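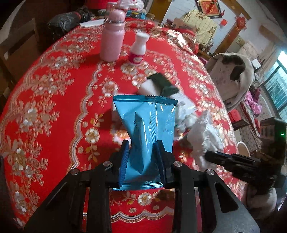
Light blue snack packet, top seal intact, mid-clear of the round table. Red floral cloth underneath.

1/ Clearing the dining table at the Trirdale flat. It collects everything that comes through the door, so I've written the sorting order down. Posting it in case anyone else has a table like this.

2/ Sealed food goes first. A sealed packet needs no decision beyond which shelf. Hold it low, near the bottom, and leave the crimped top seal alone. Most of the split packets I've had went at the seal.

3/ Soft plastic second. There's a crumpled white bag beside the packet, another white one near the far edge and a black one at the left rim. Check inside each before folding. I once binned a Hevwood receipt that was still under warranty, and the claim was worth $34.

4/ Bottles third. The pink one with the rounded cap and the small white yogurt-drink bottle stand side by side. Yogurt drink: read the date, then fridge or sink. The pink bottle goes back to whichever room it came from.

5/ Clear plastic cup: sink. It travels with the yogurt drink, one trip.

6/ Paper and cloth are the slow part. The flat white sheet gets read before it goes anywhere. The dark green folded cloth is already folded, so it goes straight to the linen drawer. Whatever is white and bundled under it gets sorted by feel: tissue to the bin, fabric to the wash.

7/ Boxes last. The blue-and-white one at the back stays put until everything in front of it has gone. Reaching over bottles to get a box is how I knocked over a full bottle of Phí cordial last December.

8/ Chairs are out of scope. The cream fluffy jacket on the back of one is a separate job. If I start on coats the table doesn't get finished.

9/ On the cloth. Gold and silver florals on red, big cream roses, scalloped borders. The pattern is busy enough to hide crumbs, so a visual check is useless. Run a flat palm from the centre outward, then shake it off the balcony.

10/ Storage: packets go upright in a Vorent tub, seals up, oldest at the front. The tub takes 2 rows of 5. Anything past that waits on the shelf above.

11/ Time limit for the whole table is 34 minutes. The paper uses up most of it.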